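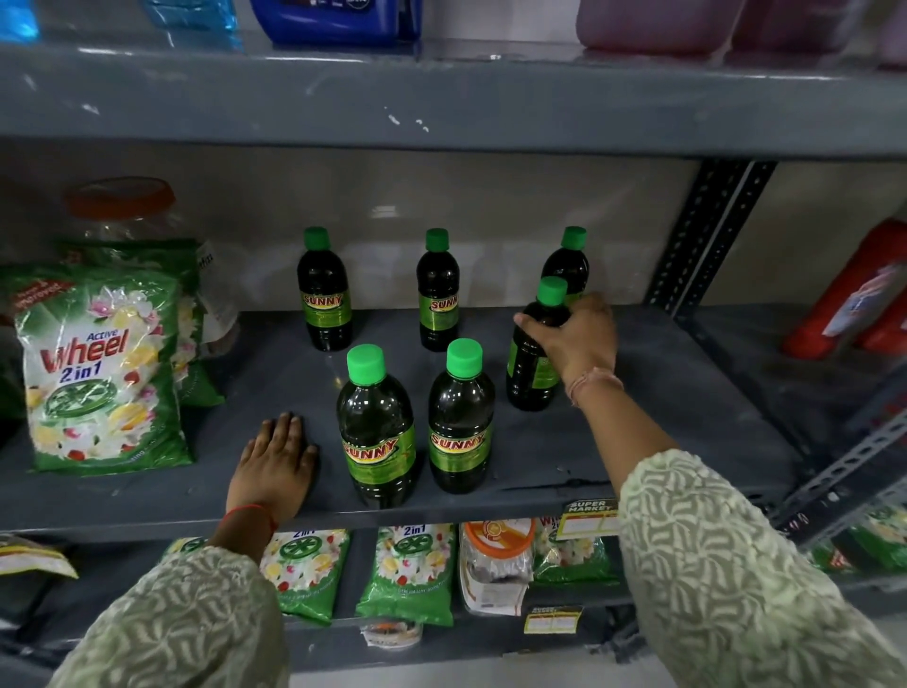 Feb 24, 2022
Notebook of the shelf project, student robotics workshop, bench 3

Goal for today: decide how we cut the shelf recordings into steps, and see if the arm can do the first step alone. The arm is called Mutley by everybody now, so I will write Mutley also here.

Morning. I went through the bottle recordings again from the start. We have 169 clips for the task "put bottles in order on the shelf". In December we said each clip is one action. I think this was a mistake and I want to write down why, so that we do not discuss it a third time. When a person arranges bottles, the two hands do different jobs. One hand moves the bottle, the other hand often only rests on the edge of the shelf. In our labels the resting hand has the same label as the moving hand, and so the model learns that both grippers must go to the shelf and close. This explains the strange behavior from last week, when the left gripper was pinching the front edge of the shelf and did not want to let go.

New labels, from now on:
reach
grip
slide or lift (two different labels, please do not mix)
turn
release
rest (hand touches something but does not move it)

"Turn" is new. With the green bottles the label must face the front, so a bottle that stands in the right place but looks to the side is still not finished. The old success check looked only at position. I changed it so it also looks at the angle of the label, and I allow 10 degrees to each side. Maybe this is too strict. We can make it bigger after we have the first results.

I relabeled 50 clips before lunch. It goes slower than I hoped, mainly the border between grip and turn. My rule: turn begins at the first picture where the printed side moves. If I cannot see the printed side, I mark the clip with a question mark and go further. Whoever continues, please use the same rule, even if you do not like it. We can change it later for all clips together.

Second problem, the place of the grip. People take the bottle at the shoulder, with the fingers partly over the cap. It is natural for a hand and very bad for our gripper. The Pamix fingers are flat and the shoulder of the bottle is sloped, so they slide upward when they close. I tried it with Mutley on our practice bottles, filled with water. Shoulder grip: the fingers went up and stopped at the cap, and the bottle was hanging a little crooked. Body grip, lower down: holds well, but then the fingers need free space on both sides, and when two bottles stand next to each other in the front there is not enough.

What I tried after lunch:

1. Rubber strips on the Pamix fingers. Better for the body grip, no difference for the shoulder grip that I can see.
2. Slower closing. No change.
3. Coming with the wrist tilted forward, so the fingers meet the slope more flat. This is the best so far. The bottle stays straight during a short slide. For a lift I do not trust it yet.

So for the moment we slide and we do not lift. It means the target place must be on the same shelf level, and the way to it must be free. For the class demonstration this is enough, I think.

Third problem, the height. Our practice rack is one open shelf on the bench, with nothing above it. A real store shelf has another level over it, and the hands come in below this edge. With Mutley the elbow goes up first and then down, a path that is fine on our bench and would hit the upper shelf in a real rack. I put a cardboard strip over the practice shelf with two clamps to see how bad it is. It is bad. The elbow pushed the cardboard away in each try. I made a limit in the planner (file utover_limits, the line with the comment "roof"). With the limit the path is longer and looks funny, but the cardboard stays. Please do not remove the strip, even if it is ugly and you need the clamps. There are more clamps in the drawer under the printer.

Training. I started a run with the new labels at the end of the afternoon, only with the 50 clips which are finished. 4,000 steps, the same settings as the December run, so that we can compare. I do not expect much from so few clips. I only want to see if the left gripper stops grabbing the shelf edge. The run is on the Utover machine, folder shelf_rest_test. Do not restart this machine tonight!

Other small things:
The detergent pouches. We wanted to add them as a second object after the bottles. They are soft and they lean on each other, so "upright" has no clear meaning for them. I propose that we leave them for next semester, and use them now only as obstacles on the left side of the bottles.
Price tags on the shelf edge. The detector sometimes takes a yellow tag for an object. I added a "tag" class and marked the tags in a part of the clips. Not tested.
The Nowakowski power supply makes a clicking sound again when both motors of the wrist work. I measured the voltage and it was normal. I write it here so that we have the date.

Open questions for the meeting:
Does "rest" need its own action for the robot, or is it enough that the gripper stays at home? A person leans on the shelf for balance. Mutley is screwed to the bench and has no need of it. My opinion is to keep the label in the data and give no action for it.
Who takes the next part of the relabeling? I can do the clips with question marks, but not all the others.
Can we get a real rack with more levels, also a used one? The cardboard is good for a week or two.

For tomorrow: look at the run first, before touching anything. Then repeat test 3 with the bottles half full, and write down where the fingers slip.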